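Hokomley and Mestov to Sign New Partnership Agreement

The towns of Hokomley and Mestov will renew their sister city agreement on 26th January, ending a gap in which the two municipal governments had little official contact.

The Hokomley Town Council approved the text of the agreement at its last meeting. Mestov's council had already passed its own version, and the two differed only in how travel costs would be shared. Under the wording now accepted by both sides, each town pays for its own delegation's travel, and the host town covers lodging and local transportation.

The first agreement between the towns grew out of a school exchange. It was never formally ended, but the visits stopped after Mestov merged two of its departments and the office that handled foreign contacts was closed. Letters from Hokomley went unanswered for some time, and the line for sister city activities was later dropped from the town budget. 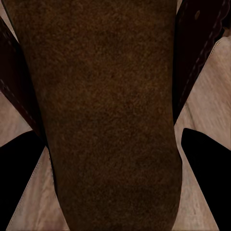

Contact picked up again last June, when a choir from Mestov stopped in Hokomley during a tour and was received at town hall. Staff members from both towns have been in touch by video call since then. They settled on six areas of cooperation: schools, music, libraries, small business, parks and emergency planning.

The school program will start first. Hokomley High School will host up to 50 students from Mestov for two weeks in the fall, with a return visit planned for the following spring. Students will stay with local families, and applications from host households will open once the agreement is signed. Families do not need to have a child at the high school to apply.

A joint library project is also planned. Mestov's public library has offered 1,002 books, mostly children's titles and local history, on long-term loan. Hokomley's library will send a collection in return after its spring inventory. The books will be kept on the second floor next to the periodicals and can be checked out with a regular card.
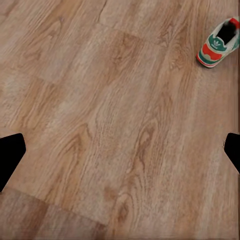 Wood-look flooring with a light tan-to-brown grain.

Business contacts will be handled separately. Valteck, which has offices in both towns, has agreed to provide meeting space for visiting company representatives. The town is not paying for use of the space.

The signing will take place in the council chamber, with officials in Mestov taking part by video link. The chamber seats 64, and seats will be given out in order of arrival. A recording will be posted on the town website the next day.

Mestov is also in talks with the town of Weldu about a similar agreement. Hokomley officials said the three towns may hold a joint event later on, but no date has been set.

Copies of the agreement are available at the town clerk's office during regular hours.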